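TICKET: sim cell, countertop pick task, arm stops short / protective stop
Opened by: Ngan-ling Chow
Project: Trollness
Opened: May 30, 2026
Priority: medium (was high, see below)
Status: waiting on review

Problem
Arm goes into protective stop on approach in the Clenia sim build. Not every run. Happens on the way down to the counter, before the fingers close on anything. Log says speed limit exceeded in reduced zone. Operator override clears it and the run finishes, which is how people have been getting by all week. Please stop doing that. House rule 4: a stop gets a cause written down before anyone hits resume. Sim counts too.

Setup
- Clenia sim build, Ngata controller config, Letix safety profile on top
- single arm, two-finger gripper, stock fingers
- kitchen counter layout, mixed items
- episode cap 800 steps

Tried so far

1. Reran with same seed. Stops at step 440 every time. Good, at least it repeats.

2. Swapped the gripper model. No change.

3. Took the override out of the launch script completely. It was set on by default. Who did that and when? No note in the change log. Every default that turns off a limit needs a note and a second name, we agreed this back when the profile went in.

4. Checked the zone file. Reduced zone top was 75 mm above the counter in the file, but the config loader was reading it from the floor. So the zone ended up under the counter and the planner thought it had free space most of the way down. Then the safety profile, which reads the file correctly, caught it late and stopped it. Profile did its job. Planner was wrong.

5. Fixed the reference height in the loader. Seed that stopped at 440 now runs to step 653 and finishes, no stop. Ran the batch again overnight, no stops there either.

6. Compared approach heights against the layout by hand, because the loader has lied to us once already. Wrist view and side view, same layout: 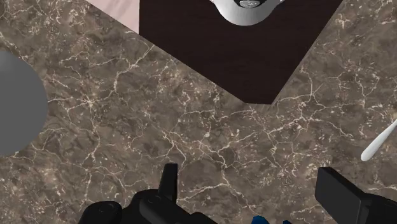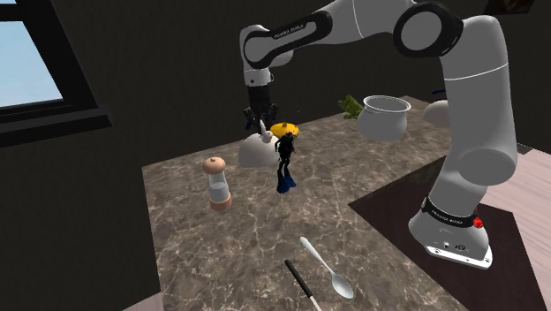

Approach heights match the file now as far as I can tell. Would like somebody else to do this check too and not copy my numbers. That's the whole point of the second check.

Cause
Planner and safety profile read the same value with different reference frames. Units were fine, which is why the unit check passed.

What has to change before I close this
- Zone files state the reference frame in the header. No header, loader refuses the file. Not a warning, people scroll past warnings.
- Override off by default in all launch scripts. If you need it, pass it on the command line so it shows up in the log.
- Stop reasons go in the run sheet same day. "cleared it" is not a reason.
- Any edit to the safety profile or the loader = rerun the fixed seeds and attach the output.
- Sim settings don't get copied to the real cell config without a sign off. I know it's one line. Still.

Open items
- Two older layouts have no zone file at all and fall back to the default. Need to find out waht the default is. Docs give one value, code gives another.
- Runs recorded with override on should be tagged, and kept out of the pass rate until somebody goes through them. Around a third of last week's batch I think, havent counted properly.
- Elbow clearance is not covered by the zone check, only the tool is. Separate ticket, but please don't take a clean zone check to mean the whole arm is clear.

Update, same day
Header check is in on my branch. Breaks three old layouts, as expected. Do not "fix" by adding an empty header, fill it in or leave it broken.

Dropping to medium since the stop itself is explained. Leaving open until the launch scripts are merged and the second check is signed.

- Ngan-ling

Related tickets
Letix profile: stop reason field left blank in exports
Ngata config: joint limits rounded on save
Clenia build: fixed seeds drift after update
Trollness: who can approve safety profile edits
Elbow clearance missing from zone check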